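Retinol every night or every other night?

Grakeck
Week 8 on retinol and my forehead is so smooth! Every third night, moisturizer first, then a tiny bit on top. Anyone gone nightly yet?

Mullden
Love this for you! I went nightly in October and peeled like crazy though. Stay slow.

Ashour
Disagree a little - nightly was fine for me, but I use the weakest one they sell.

Mullden
Weakest one on YOUR skin, sure. Mine gets mad at plain soap lol 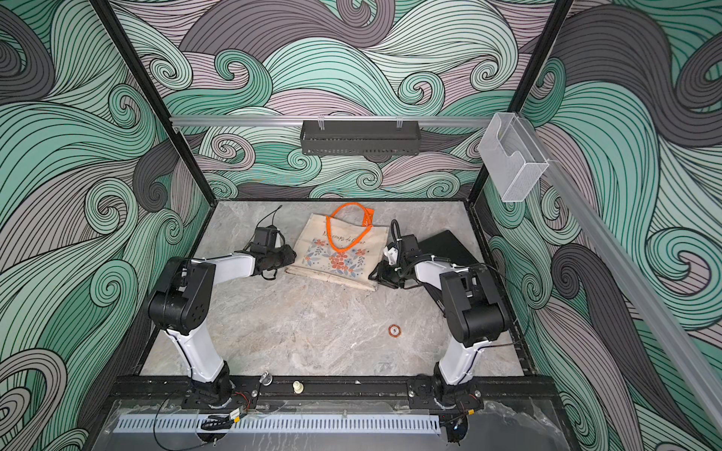 Posted by Fenna Verbeke, August 22, 2020

Team slow! Add one night a month, and skip it after shaving or waxing. So excited for you, Grakeck - keep us posted!

Grakeck
Ok, staying put till my chin calms down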